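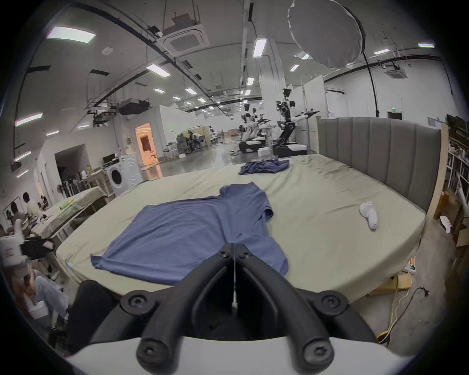

Aisling Hanrahan has folded laundry for a living since she was nineteen, first at a guesthouse in Colar and now at her own small wash-and-fold, Graltino, and she still likes to begin on a bed. "A table is fine if you must," she told me over a very long pot of tea, "but a bed lets you spread a thing out properly!" A blue short-sleeved shirt goes down flat, collar to the far side and hem toward her, and the crumpled one behind it can wait its turn.

She gets through 40 shirts on a busy Friday, and she talks the whole way (to me, to the radio, to the shirts). "And socks last, always. My mother did socks first, and we argued over it for years."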